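Chapter 4
Clearing the Table

I. Grigaitė
25 Mar 2026

By now your team has an arm that moves when asked and stops when told, and if you have done the work in Chapter 3 it does both in the order you intended. There is usually a week of good feeling at this point. People bring friends in to see it wave. Somebody proposes chess.

We are going to clear a table.

The task comes from the novice class of the Sestell, the schools contest that many readers of this book will enter whether or not they meant to when they joined the club. The rules fit on one side of paper. Household objects are put on a table within reach of the arm. The team is given the list of objects but not the layout. The arm must pick up each thing and move it to where the judge's card says it goes: fruit in one place, crockery in another, and so on. There are points for each object moved, fewer points for each object moved somewhere silly, and a deduction for anything that ends up on the floor. A run lasts 135 seconds, which sounds mean until you have watched a robot do nothing for that long in front of your parents.

You could do the whole job yourself in one trip with a tray. Please get that thought out of the way early. It will come back at half past five on a dark afternoon in January, and it is better to have met it before.

4.1 Why this task

Picking up one object, from one place, over and over, is a matter of writing down some numbers and playing them back. Teams at Graltton, where much of this chapter was first taught, used to spend their whole autumn on it. They had a foam block, and they had a cross of tape on the table to put the block on. The arm went to the cross, closed, lifted, and was applauded. Then a cleaner moved the table a thumb's width to get the mop behind it, and the arm went to where the cross had been and picked up some air with great confidence.

The block had taught them how to play back numbers. It had taught them very little about picking things up, and the marks they got that year reflected this.

A table full of ordinary objects is a much better teacher and a ruder one. A cup can be gripped by the rim, round the outside, or by the handle if it has one, and each of these fails in its own way. A bottle standing up and the same bottle lying down are two separate problems with the same label on. Plates are worse than they look. A plate is mostly the part you can't get hold of, with a thin bit round the edge that you can, and the edge is near the table, where the fingers of your gripper would also like to be. Soft things squash. Round things leave.

Then there is the matter of neighbours. Each object on its own may be well within your powers, and the same object with a bowl pushed up against it may not be, because there is nowhere for the second finger to go. Most of the points lost in the Sestell novice class are lost on objects the team had already picked up perfectly well at home, by themselves, in the middle of a nice bare table.

4.2 What you will need

An arm, mounted so that it doesn't rock. If yours is clamped to a table, lean on the table and watch the gripper. If the gripper moves, fix the table first and read on afterwards.

A gripper with two fingers. Suction cups are allowed under the rules and have their admirers. They are very good on plates. On a toy strawberry they are a way of making a rude noise.

A box of objects. Buy nothing dear. Charity shops, the back of the kitchen cupboard and the toy box of a younger relation will give you everything you need. Toy fruit is better than real fruit, as anyone who has opened a team's box after the Easter holiday will confirm. Aim for variety in shape before anything else: something tall, something flat, something that rolls, something with a handle, something you can see through. If you can find an object that the whole team agrees is impossible, put it in. You will either learn to pick it up or learn to plan around it, and the judges have a box too.

A notebook. Paper, with a cover, and a pen tied to it. The file on somebody's laptop will be on somebody's laptop, and somebody will have a dentist's appointment.

4.3 Words we shall use

A layout is one arrangement of objects on the table. If you nudge a cup, it is a new layout. This will seem fussy for the first few sessions.

A grasp is a way of placing the fingers on an object before they close. It includes the direction they came from. Coming down on a cup from above and coming at it from the side are two grasps even if the fingers end up touching the same plastic.

An attempt starts when the arm leaves its rest position and ends when it gets back there, with or without anything to show for it. An attempt that you stop with the red button is still an attempt and goes in the notebook. An attempt that you stop with the red button and then describe as "just testing" also goes in the notebook.

A run is the full timed job. You won't be doing one until Chapter 6, and you should turn down all requests from visitors.

4.4 How many attempts

More than you would like. The Stekitz teaching notes, which this book grew out of, set a target of 1,000 logged attempts before a team enters for the Sestell. New members laugh at this and then do the sum. Spread over a team and two terms it is quite bearable, and it goes faster once you have stopped standing in a ring to watch each one.

What matters is that the attempts are spread about. A team that logs most of its attempts on the one cup it is good at has a fat notebook and a well-handled cup. Change the layout often. Change it when things are going well, which is when you will least want to. Let the newest member set the table, as they won't yet know which corner the arm dislikes and will put things there.

Keep the failures. A line saying "bottle, from above, slipped" is worth having, and when you find you have written it on page after page you may feel moved to try the bottle from the side. Several teams have needed a surprisingly large number of pages.

4.5 The table before you start

Look at your layout from where the arm is, so far as your knees allow. You are taller than the robot and come at the table from another direction, and an object that seems wide open to you may be tucked behind something else from its side. Work out which objects it can reach straight away and which ones need another thing moved first. Write the order down. Teams that skip this step tend to discover the order by experiment, and the experiment makes a crash.

Look also at what is near the edges. Anything close to an edge is one clumsy nudge from a deduction, so it is tempting to deal with it first. It is also where a hurried grasp does most harm. Both views have been argued at Graltton with real heat. The notebook came down on the side of dealing with the edge first but slowly, and pleased neither camp.

Last, look at the big things. A large object may not be on your list at all, and your arm may have no hope of lifting it, but it takes up room that the elbow and wrist would like to use. Treat it as a wall. A wall with a handle on it is a wall that can catch a cable.
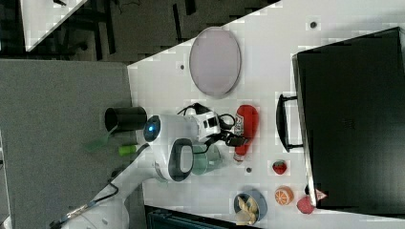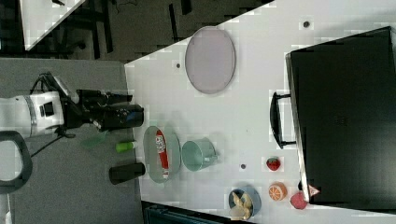

Clearing the Table 47

Both layouts have a green see-through cup close in by the gripper, and it is a good place to begin arguing. Clear and half-clear objects are a nuisance for any method that uses a camera, since what the camera gets is partly cup and partly whatever is behind the cup. They are also light. Fingers that touch one side a moment before the other will push it along, and then they close on the place where it was.

Take the first picture. The red bottle is on its side, with the fingers near it and the cup beneath them. A team that thinks only of the bottle will plan a lovely grasp for the bottle. A team that has done 4.5 will have asked what the wrist passes over on the way down. Decide which of the two you would lift first, and write down why, before you let anyone else in the team tell you the answer.

The second has more going on near the arm. The packet in red and white is sitting on a clear plate, so a judge's card might treat them as one thing or as two, and you had better know which before the fingers close. The mug is lying down with its handle pointing to the right. In that position it offers you the handle, the rim and the body, and you will want an opinion on all three by the end of the next section.

In both, the strawberry, the orange piece and the bowl are down towards the large black object with the handle. That is your wall. Sketch the table from above in your notebook, put the wall in first, and draw the path the whole arm would have to take to reach the strawberry, elbow included. Most people draw the gripper's path and leave out the elbow. Do the sketch in pen.

The bowl deserves a line to itself. It has food in it, or food-like pieces, and the rules say the contents travel with the container. Tip the bowl and each piece that lands on the table becomes an object. We come back to bowls in 4.9, once you are good at cups and have started to think well of yourselves.

4.6 Your first grasp

Clear the table completely. Put one cup on it, standing up, well away from every edge. Choose the sturdiest you own. Stand 2 people at the arm, one with a hand on the red button and the other with the notebook, and everyone else behind the line you marked in Chapter 1.

Bring the gripper down with the fingers wide open, stop above the rim, and look from the front and then from the side. It will be off to one side. Write down by how much and which way before you correct it.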